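### 3.2 Demonstration at the open day

The second part of the study took place in June, during the open day of the Pladanside laboratory. We wanted to know if visitors with no training can understand the hand-held grippers after a short demonstration. In total 100 visitors entered the room, and 40 of them agreed to try the devices and to answer our questions afterwards.

Each demonstration was given by one member of the team, standing at a white table. The demonstrator held one gripper in each hand and explained how the fingers open and close. The markers on the housings were explained only if a visitor asked about them. Figure 2 shows the working position, with both grippers over the table and a small gold-colored object lying between them. We asked the demonstrators to keep their forearms free, so that visitors could follow the movement of the wrists.

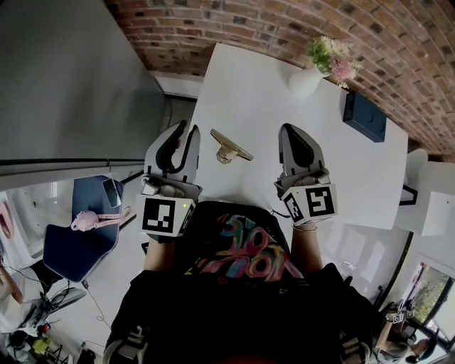
**Figure 2.** Two hand-held grippers with printed markers, held over the demonstration table.

### 3.3 Procedure for visitors

After the demonstration the visitor took the grippers and had about 25 minutes for free practice. We gave no instruction in this time, except when a cable was twisted. The questions were the same as in the earlier visit to the Clusel workshop in Gestthorpe, but two of them were made shorter, as several people there had found them difficult to read.

Children could take part together with a parent. Their answers were kept in a separate file and are not included in Table 3. The visitors who came on Thursday evening received the questions on paper.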